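发件列表：vellow-dev
主题：Re: [vellow-dev] 缩略图默认改为线性光降采样，以及缓存键的问题
日期：2021年3月19日

先回主要问题，缓存键和色彩配置文件放在后面。原信引用在各段前面，删掉了与本次讨论无关的部分（构建脚本和许可证文本那两段，另开主题再谈）。

> 目前 Vellow 生成缩略图的流程是：解码，得到 8 位 sRGB，直接交给
> Erkine 做 Lanczos 缩放，再编码为 JPEG。缩放在非线性编码值上进行，
> 高对比细节的平均亮度会偏低。我提议从下一个版本起默认改为线性光：
> 先按 sRGB 传递函数解到线性，缩放，再编回 sRGB。

同意方向，不同意“默认”两个字，至少不同意在这个版本里改默认。

偏差的来源没有争议。以黑白相间的一像素棋盘格为例，缩到一半，每个输出像素对应等量的黑和白。在编码值上取平均得到 128，而在线性光上取平均得到 0.5，编回 sRGB 是 188。在正常观看距离上，原图的棋盘格看起来接近后者。夜景里的点光源、逆光的树枝、细密的织物、屏幕上的小字，都会受这个影响，点光源最明显，缩小之后灯变暗，有的直接消失。

问题在于线性光并不是在所有内容上都占优。缩放核有负瓣时，线性光下的振铃在暗侧更容易看见：同样幅度的下冲，落在线性值 0.02 附近，编回 sRGB 之后被传递函数的陡段放大；落在亮侧则被压缩。结果是深色背景上的浅色细线两侧会多出一道更黑的边，白底黑字则会显得偏细。后一条在扫描文档上已经有人报过，用户的说法是“字变淡了”。这个现象在亮度意义上是正确的，但用户不关心亮度意义。

所以我倾向于：

一、给 resize 段增加 light 选项，取值 encoded 和 linear，这个版本默认 encoded，文档里建议照片类目录设为 linear。
二、下个大版本再改默认，改的同时提供一次性的迁移提示。
三、允许按目录覆盖，不做按内容自动判断。自动判断的补丁以前提过一次，分类错误的那些图比全部用同一种方法更难向用户解释，同一个相册里相邻两张图的灰度观感会不一致。

> 精度方面，8 位线性显然不够，暗部会断层。我的补丁用 16 位整数
> 做中间格式，两次查表，没有引入浮点。

16 位整数可以，但请注意几处。

解码方向是 256 项的表，没有问题。编码方向如果用 65536 项的表，占 64 KB，在我们支持的最小的那类机器上会把一级数据缓存挤满，缩放循环里每个像素三次随机访问，代价不小。补丁里把它缩成 4096 项、不插值，这样不行：sRGB 的线性段斜率是 12.92，4096 级线性量化在暗端一步对应的编码值是 12.92 × 255 / 4096，即 0.80，看上去小于一级，但加上输入端的舍入，8 位往返已经不能保证逐值相等。往返不相等意味着同尺寸拷贝也会改变像素，而我们有一条测试专门检查这个。建议改为分段表，暗端密，亮端疏，或者在 4096 项上做线性插值。两种我都可以接受，前者分支多一点，后者乘法多一点。

另外，缩放必须在中间格式里保留负值和超过满量程的值，到编码前一步再截断。补丁里在水平方向做完之后就截到了 0 到 65535，再做垂直方向。这会让两个方向的结果不对称：图像转 90 度再缩放，与缩放后再转 90 度，得到的像素不一样。用有符号 32 位暂存，或者把满量程定在 16384、用有符号 16 位，都能解决。后一种方案精度损失两位，与上面说的往返测试会有冲突，需要实测。

透明通道也请一并处理。顺序应当是：解到线性，乘 alpha，缩放，除 alpha，编回。alpha 本身不过传递函数。补丁里 alpha 跟着查了表，半透明边缘会变窄。现有测试集没有覆盖到，我会补一张带渐变透明的 PNG。

> 性能：在我这里整站重建变慢，但还可以接受，没有细测。

我在 Dostum 上测了一遍。测试集是 849 张照片，长边缩到 700 像素，缓存清空，单线程。编码值缩放用时 58 秒，线性光用时 162 秒，用的是补丁里的小表。这两个数都包含 JPEG 解码和编码，所以缩放本身的差距比总时间的差距更大。

剖析结果显示，多出来的时间大头不在编码方向查表，而在解码方向：补丁是把整幅原图先转成 16 位线性，写回内存，再开始缩放。原图远大于输出，内存带宽在这里吃满了。应当改成按行转换，转一行，做一行的水平缩放，结果进环形缓冲，垂直方向从环形缓冲里取。Erkine 的行接口支持这种用法，就是 er_push_row 和 er_pull_row 那一对，Vellow 目前没有用，用的是整幅接口。改成行接口之后峰值内存也会下降，对在小内存主机上构建的用户有好处。

还有一条捷径是利用 JPEG 解码时的 DCT 域缩小，先按二分之一或四分之一解码，再缩放。这条路与线性光不兼容，DCT 域缩小是在编码值上做的，等于前半程非线性、后半程线性，误差最大的那一段恰好没有修正。所以 light = linear 时必须关掉解码缩小。补丁里没有关。我上面的 162 秒是手工关掉之后测的，不关的话数字会好看，但结果不对。light = encoded 时保持现状，解码缩小照旧打开，不过要保证解码出来的尺寸不小于目标的两倍，否则后面的 Lanczos 没有余量。

> 缓存键：目前是源文件路径、修改时间、目标尺寸三项的散列。
> 我觉得改默认之后让用户自己清缓存就行，写在发行说明里。

不行。发行说明没有约束力，而缓存里混着两种方法生成的缩略图时，出来的站点没有任何报错，只有观感不一致，这类问题的报告最难处理。

缓存键应当包含所有影响输出字节的参数。我整理的清单如下：

源文件内容散列（不用修改时间，见下）
目标宽、高、裁剪方式
缩放核名称及参数
light 取值
锐化半径和强度
输出格式、质量、色度抽样
是否保留 ICC 配置文件
管线版本号，手工递增的整数

修改时间的问题以前讨论过。从版本库检出的文件，修改时间是检出时间，每次在干净环境里构建都会全部失效；反过来，用同步工具保留修改时间覆盖文件，内容变了键却没变。改为内容散列以后，每次构建要把原图读一遍，但可以用“路径、大小、修改时间、inode”作一级索引指向内容散列，只在一级索引失配时重读。一级索引仅作加速，删掉它不影响正确性。

管线版本号请放在单独的头文件里，注释写明：凡是改动会使输出字节变化的提交，必须同时加一。评审时我会看这一条。Erkine 自己的版本号不要进键，它的补丁版本经常只改构建文件，进了键会造成不必要的全量重建。如果 Erkine 的某次更新确实改变了输出，由我们递增自己的管线版本号。

镜像方面，Pimentel 上的演示站是增量同步的，缓存键一变，全部缩略图文件名都会变，旧文件不会自动删除。切换那天需要手工跑一次带删除的同步。这件事我来做，时间定在 4 月发布之后，发布前请不要在主分支上改键的格式，放在分支里即可。

> ICC：补丁里假定输入都是 sRGB。带其他配置文件的图怎么办，
> 我没有想好，先忽略。

可以先不做完整的色彩转换，但不能忽略。现状是配置文件原样附到缩略图上，编码值上缩放，浏览器负责解释，颜色是对的。换成线性光之后，如果输入的传递函数不是 sRGB，用 sRGB 的曲线去解，得到的就不是线性。好在误差有限：Adobe RGB 的曲线是 2.2 左右的纯幂函数，与 sRGB 曲线相差不大，解和编用同一条曲线，平坦区域完全不变，只有边缘和细纹理处的平均值略有偏差，仍然明显优于在编码值上直接平均。ProPhoto 的 1.8 偏差大一些。

所以第一步这样处理：有矩阵型配置文件且能读出 TRC 的，用它自己的 TRC；读不出的，或者是查找表型的，用 sRGB 曲线代替，配置文件照旧附上，构建日志在详细模式下记一行。灰度图同理，灰度配置文件的 kTRC 也要读。CMYK 的 JPEG 不进线性光路径，保持现有处理。

不要在这一步里顺手把所有图转成 sRGB。转换要选渲染意图，要处理超色域，是另一个题目，混在一起会让回归测试无法定位原因。
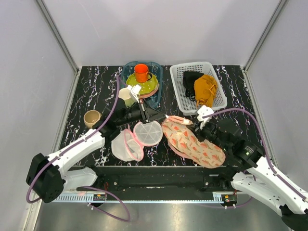 锐化的位置也需要定下来。现在是缩放之后做一遍小半径的 USM，在编码值上。线性光缩放之后，锐化仍应留在编码值上做，理由与前面说的振铃相同，在线性光里锐化，暗侧的过冲会被放大。于是管线的顺序是：

解码
（可选）解到线性
缩放
（可选）编回
USM
量化到 8 位
编码

量化要放在 USM 之后。现在是先量化后锐化，天空一类的平滑渐变上，锐化会把量化台阶抬高，随后 JPEG 又把它变成块状。挪动这一步会改变 encoded 路径的输出，所以管线版本号要加一，即使用户不开线性光也会全量重建一次。我认为值得，但应当与缓存键的改动放在同一个版本里，免得用户重建两次。

USM 的默认强度是按编码值缩放调出来的。线性光缩放的结果在浅色细节上本来就更亮，用同样的强度会偏硬。建议 light = linear 时默认强度取现值的一半，用户显式设置过的不动。这个“一半”是我看图定的，没有客观指标支持，有更好的依据请提出。

量化时要不要加抖动：暂时不加。JPEG 输出加抖动只会增大文件；PNG 输出加抖动在平坦区域有用，但会破坏可压缩性，插图类的 PNG 体积会明显变大。以后可以作为单独选项。

关于测试。现有的回归测试是比较输出文件的散列，换一个 libjpeg 的构建就全部失败，在不同平台上只好各存一份参考值，这个做法应当停掉。缩放部分的测试改为在编码之前取像素缓冲，逐通道比较，encoded 路径要求完全相等，linear 路径允许相差一级。编码部分只测参数是否传对，读回文件头检查色度抽样和量化表即可。

需要新增的测试图：

一像素棋盘格，缩到一半，用盒式核，检查中心区域为 188
水平渐变，同尺寸拷贝，检查逐值相等
任意彩图，先转后缩与先缩后转，检查一致
带渐变透明的 PNG，检查边缘宽度
带 2.2 纯幂 TRC 的灰度图，检查确实用了它自己的曲线
单个白点在黑底上，检查输出线性能量之和与输入之比等于面积比

最后一条请用盒式核和双三次核各做一遍。Lanczos 的系数归一化以后，对单点的响应与相位有关，能量和只在各相位平均意义上守恒，用它做这个测试会得到与点的位置有关的结果，不好设阈值。双三次核在缩小时也有类似情况，把白点换成几个像素见方的小块可以减轻。

还有，除目标尺寸之外，请把边界处理也写进测试。Erkine 的整幅接口在边缘复制最后一行，行接口则由调用者负责补行，两者混用时最容易漏的是底边。漏补的表现是最下面一行偏暗，在深色照片上看不出来，要用纯白图测。

补丁的拆分，我希望按下面的顺序提交，每一步都能单独编译并通过测试：

1. 测试改为比较像素缓冲，不改行为
2. 缩放改用行接口，encoded 路径输出不变
3. 缓存键改格式，引入管线版本号
4. 量化挪到 USM 之后，管线版本号加一
5. 增加 light 选项和线性光路径，仅 sRGB
6. 读取 TRC
7. 文档

第 2 步如果做不到输出逐字节不变，请停下来先在列表里说，多半是累加顺序不同导致的舍入差异，可以商量，但要单独记录。第 3、4 两步放在分支上，发布后再合。第 5 步之前的都可以现在开始。

配置文件的写法，我建议这样：

resize:
 kernel: lanczos3
 light: linear
 max_edge: 700
sharpen:
 radius: 0.6
 amount: auto

amount 为 auto 时按 light 的取值选默认强度，为数字时照用。不认识的 light 取值要报错退出，不要静默退回 encoded。现在 kernel 拼错了就会静默用双线性，这个也一并改掉。

> 如果大家没有意见，我这周末就合进主分支。

请先不要合。上面的截断、alpha 和解码缩小三处是正确性问题，需要改完再评审一轮。表的大小和行接口属于性能，可以作为后续提交，但第 5 步合并之前应当到位。其余各点如有不同看法，请直接回在相应段落下面，不要在顶部回复，归档页面对顶部回复的折叠有问题，读起来很困难。

测试用的脚本和 Dostum 上的原始剖析输出在列表归档的附件目录里，文件名前缀是 lin-resize。

-- 
vellow-dev 邮件列表
退订请发空信到列表的 request 地址，主题写 unsubscribe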